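Gavholm Gripper Trial Kit

Sold by Baert Automation Supply
Order code: GTK 2939
Sold as a set. Parts also listed separately below.

Overview

The Gavholm Gripper Trial Kit is for people who have an arm already and need to pick a hand for it. The kit has a two-finger gripper, a multi-finger hand, an adapter plate for each, and the Ditenent controller that runs both. You mount one, run your parts, swap it out and run the same parts again. The controller keeps a separate log for each hand so the runs can be laid side by side later.

Most buyers keep the kit for a few weeks and then order the hand they liked. The price of the kit comes off that order if you send it back complete.

What is in the case

Two-finger gripper, black
Multi-finger hand
Adapter plates (one per hand)
Ditenent controller with power supply
Wrist camera and bracket
Cable set, 3 lengths
Hex keys, spare screws, printed setup sheet

The arm is not included. Neither is the table or any kind of fencing.

Setting up a bench trial

An ordinary table is fine. Put the arm's base on the floor or on its own stand, off the table, so that a bump to one does not move the other. Whoever is at the laptop should sit across the table from the arm and keep their hands back while the arm is powered. A sorting tray with small compartments makes a good first target. Everyday items make good first parts: a phone, a water bottle, a tube of cream. They differ in weight and stiffness and everyone has them.

Route the wrist cable with some slack before you tighten the clamp. Turn the wrist through its full range by hand first and check that the cable does not pull.

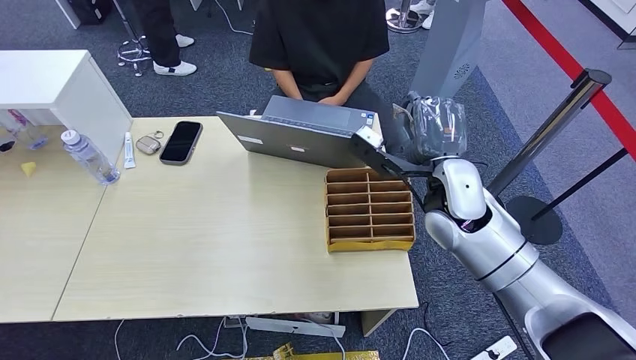

Choosing between the two hands

Two-finger gripper. Start with this one. It is quicker to set up and easier to repeat, and it handles boxes, bottles and anything with two flat sides. It does poorly with thin items lying flat, such as cards or phones, unless you push them to an edge first.

Multi-finger hand. Better for odd shapes and for things made to be held by people, like tools and handles. It needs more tuning. Plan on a full day before the numbers mean much. It is also heavier, so check your arm's payload with the part included.

Wrist camera. Works with both. The bracket can be turned so the fingers stay in view. With the multi-finger hand we suggest the outer bracket hole, as the inner one puts the forearm over too much of the picture. Shiny tabletops and polished metal in the background will throw bright streaks. Lower the exposure by hand and leave auto off.

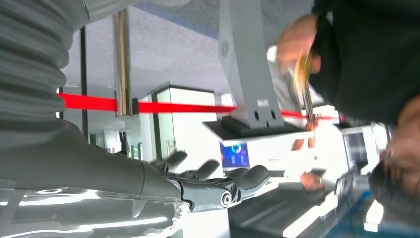 Gray multi-finger hand with fingers spread, seen from the wrist camera.

Controller notes

The Ditenent controller stores 1326 grasps per hand before the oldest are written over. Export the log at the end of each day. Files open in any spreadsheet program.

Firmware from May or later is needed to use the camera and the multi-finger hand together. Older units can be updated over USB. The update takes over 4 minutes and the unit must stay plugged in.

Compatibility

The adapter plates fit Filmont arms without changes. For other arms, send us the flange drawing and we will tell you if a plate is in stock. Custom plates are made to order and can't be returned.

Ordering and support

Kits ship in a hard case. Returns must include both hands, both plates and the controller. Missing screws are not charged.

Questions before buying: Gifty Korletey, sales desk
Setup and firmware help: Joris Nijs, technical support

Page last updated Aug 4, 2018

Related items

Spare fingertip pads for two-finger gripper
Ditenent controller, single
Extension cable for wrist camera
Hard case, empty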